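Hi Sevim,

Quick catch-up on the Urgate oral history project, since you asked for something I could write without a template in front of me (thank you for that!). I'm sending it on 11 Mar 2020, a bit ahead of the deadline, mostly because I'm excited.

We've now recorded 12 of the 20 interviews we promised you. The oldest person I've talked to is 90 and was a ship's radio operator in the early Cold War years, and she kept me at her kitchen table for almost the whole afternoon. Her memory for call signs is terrific. Her memory for dates, less so, and I've been checking them against the port logs at the Sezer library, where two of the voyages came out a year later than she told me. I've left her words alone and put the corrections in the notes.

The part I didn't expect is how much people want to talk about the treaty years and how little about the crisis everybody writes books on. I had a whole page of questions about the blockade. Most folks gave me a sentence or two and then went straight back to ration cards, the border office, and which cousins got visas. So I've rewritten the question list, and the second half of the interviews will lean that way.
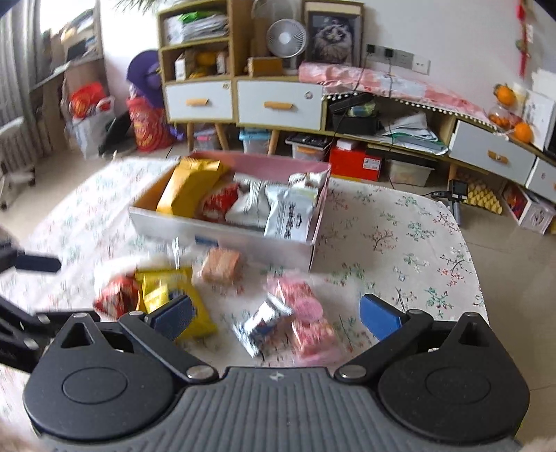 Transcripts are where we're behind. Eight are typed up and checked, and the other four are sitting in my inbox half done. The Ernix software does fine with English but falls apart every time somebody switches languages mid-sentence, so I'm doing those stretches by ear (slowly, with a lot of coffee).

Money is okay. Travel came in under budget and I'd like to move what's left over to translation, if you're all right with that. A short yes by email is plenty.

Still open: the Wurnano archive hasn't answered my request for the consular letters. I wrote again this week and I'll call them before the end of March. If they say no, the chapter on the visa office will have to rest on the interviews alone, and I'd want to talk that through with you first.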